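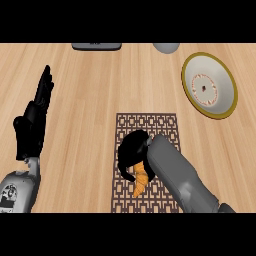
Oiling a wooden worktop or table is a job for a dry day with the windows open. Clear everything off the evening before, wash the surface with a cloth wrung out in warm water and a little washing-up liquid, and leave it overnight. Always work with the grain. On a pale top like this one, with long straight streaks, the direction is easy to follow, and any scratch made across it will show. The faint darker lines where the planks meet need a second wipe, as crumbs and old polish collect in joins of that sort.

Sanding

If the surface feels rough, sand it lightly with 240 grit paper wrapped round a cork block. Old varnish has to come off completely or the oil will sit on top and stay sticky. Hoover up the dust, then go over the wood with a barely damp cloth and let it dry again.

Oiling

Stir the tin, don't shake it. Pour a small puddle on a lint-free cloth and rub it in thinly, a plank at a time. Wait 20 minutes and wipe off whatever is left on the surface. Two thin coats are enough for a table. A worktop beside a sink needs three, with a night between each. Do the end grain last and give it extra, particularly round the cut-out for the sink.

Oily cloths can catch fire by themselves if they are left in a heap. Lay them flat outdoors to dry, or soak them in water before they go in the bin.

Water rings

White rings are usually in the finish and not the wood. Try a dry cloth and a warm iron, a few seconds at a time, with no steam. Black marks have gone deeper and will need sanding. Farzana Gondal wrote in to recommend a paste of bicarbonate of soda. It worked on a tea stain but left a dull patch that had to be oiled again.

How often

Drip a little water on the top. If it beads, leave the wood alone. If it soaks in and darkens the surface, it is time for another coat. Ours gets one in November, before the heating goes on full, and a second in spring.

Last updated 04/06/2021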